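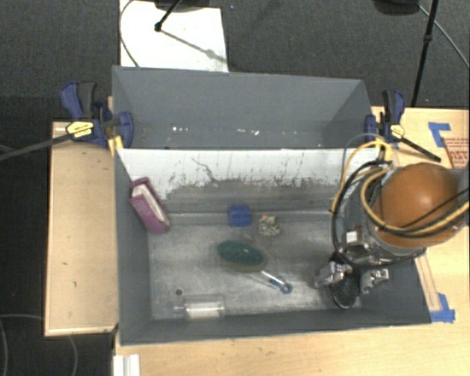
A robot arm over one of two gray bins held by bar clamps. Items in the front bin include a purple, book-like item and a clear cylindrical container.

FOR IMMEDIATE RELEASE

Sendville Publishes Good Practice Guide for Robot Picking Trials, Asks Everyone to Write Down What Was in the Bin

SKURNARDEN, Thu 28 April. Sendville, the robot handling lab, today released the first edition of its Good Practice Guide for Bin Picking Trials, a short set of rules for people who test robot arms on mixed household and office items and would like the results to mean something the following week.

The guide contains 7 rules. An early draft from February had over 60, one of which concerned the proper storage of the other rules. It was withdrawn after reviewers at Fatel, the gripper maker, returned it with the single comment "no."

The new edition asks less and expects it to be done. Its rules are:

Rule 1. Fix the bins. A bin that can slide is part of the experiment, and should be reported as such.

Rule 2. Keep the item list with the results. "Assorted objects" is a shrug with a plural.

Rule 3. Mix shapes and surfaces. A robot that has only ever met cardboard cubes has had a sheltered upbringing.

Rule 4. Include items that are clear, shiny or soft, and say which ones.

Rule 5. Do not tidy the bin between attempts unless the test plan says so. Nudging an item into a friendlier position is to be logged as human assistance, however small the nudge and however senior the hand.

Rule 6. Count every failed pick. A grasp that lasts long enough to look good on video and then lets go is a failed pick.

Rule 7. Route arm cables so the full reach can be checked before the first run, and check it again after anyone has "just moved one thing."

The rules were tried out over 1,262 picks at the Sendville site in Skurnarden, using the company's own benches and a parts list drawn up by Navaratnam, the consulting firm that also edited the text. Under the old house habits, two teams running the same test could report scores that had little in common beyond the font. With the guide in hand, teams had to agree on the items, the starting layout and the meaning of "success" before switching anything on. The third of these took most of an afternoon.

"We had expected the hard part to be the robots," the company said in a statement. "Most of our notes are about people, and in particular about people who remember the good runs."

The guide is voluntary and does not replace machine safety law, workplace rules or the manual that came with the arm. Guarding, emergency stops and safe speeds are outside its scope, and readers looking for a way around any of them are directed back to the manual.

A one-page log sheet is included. It has a box for the item list, a box for the starting layout and a rather large box marked "What we changed." Labs that leave the last box blank on 100 sheets in a row are invited to read Rule 5 again.

Fatel will use the guide for its in-house gripper tests from this spring. Navaratnam is collecting comments for a second edition and asks that proposals for new rules name an existing rule to be removed.

The guide and log sheet are free to copy and may be requested from the Sendville press desk.

About Sendville
Sendville tests robot handling systems for makers and buyers of warehouse equipment. It is based in Skurnarden.

ENDS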